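Search this book Go
Home Contents Chapters Glossary Teachers Help

Chapter 5
Getting Things Clean: Soap, Water and Dirt

Before you start
You should already know what a molecule is, and that water is made of hydrogen and oxygen. If you are hazy on either, go back to Chapter 3 and have another look. It won't take long and this chapter will be much more fun for it.

Think about the last time you spilled gravy down yourself. You ran to the tap, you rubbed and rubbed, and the stain just sat there looking back at you. Then somebody handed you a squirt of washing-up liquid and the grease slid away in seconds. Why? You used the same tap, the same water and the same tired arm. The whole of this chapter grows out of that one question, and I think it is one of the loveliest in all of everyday chemistry.

People were washing clothes for thousands of years before anyone could answer it. They boiled fat with wood ash and got something slippery that worked, and they passed the recipe on. They beat cloth on stones in rivers. They trod it in tubs, wrung it by hand and laid it out on grass in the sun. A wash could fill a whole day, from carrying the water to folding the last sheet, and most of that work was done by women and girls.
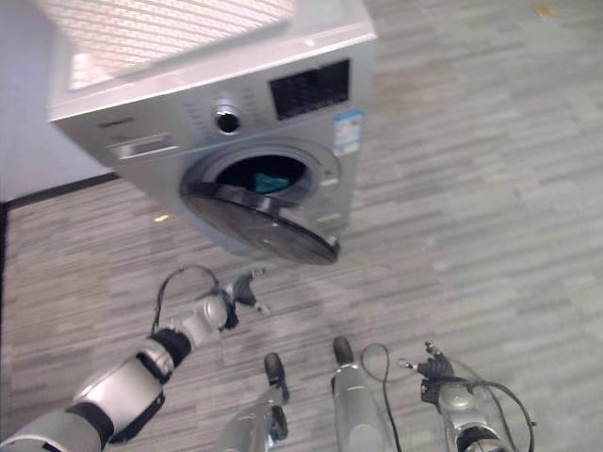
The jobs that had to be done by hand are still the jobs that have to be done now. Dirt must be loosened from the cloth, carried off into the water, and kept there so that it doesn't settle straight back again. Then the dirty water has to go, and clean water has to take its place. Every way of washing you can think of, old or new, is a way of doing those things with some mixture of heat, movement, time and chemistry. If you cut down on one of them, you usually need more of another. Cold water? Then you'll want a longer soak or a better detergent (hold on to that idea, we come back to it in the section on temperature).

5.1 Why water needs help

Water is a wonderful cleaner on its own for some kinds of dirt. Sugar, salt, sweat and fruit juice all mix with it happily. The trouble starts with oils and fats. Water molecules pull strongly on each other, and they have very little pull on a molecule of fat, so the fat stays stuck to the cloth while the water huddles together and leaves it alone.

You can see that pull for yourself. Put a drop of water on a waxed surface and it rounds up into a bead. We call this effect surface tension, and it means that plain water is not very good at wetting things - which sounds mad until you have watched a drop roll off a raincoat!

A soap molecule is long and thin, and its two ends behave quite differently. The head is drawn to water. The tail keeps away from water and is drawn to grease. Drop a crowd of these molecules into a washtub and the tails push into the grease while the heads stay outside in the water. Give the whole thing a good swish and the grease breaks up into tiny balls, each one wrapped in soap. These little balls are called micelles, and they float off when you rinse.
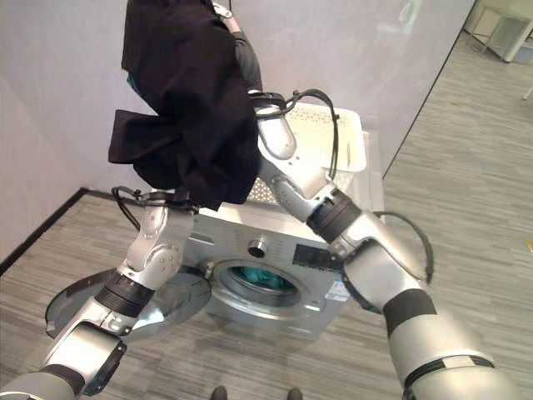
Movement matters more than most people expect. Soap can surround the grease, but something has to bend and rub the fibres so that the dirt lets go. This is also why a tub crammed to the top washes badly. The cloth can't shift about, and the water can't get between the folds.

Try it: the pepper race
Fill a shallow dish with water and shake ground pepper over the top. Touch the middle with a clean finger and watch closely. Now put a dab of washing-up liquid on your fingertip and touch it again. Write down what the pepper does each time. Our thanks go to Jailson Damasceno, whose pupils tested this activity with up to 47 different dishes and left pepper in most of them.

Words to learn in this section
surface tension, detergent, micelle, fibre, rinse

In 5.2 we look at hard water, and at the grey scum it leaves round the bath. Bring a small bottle of tap water from home if you can.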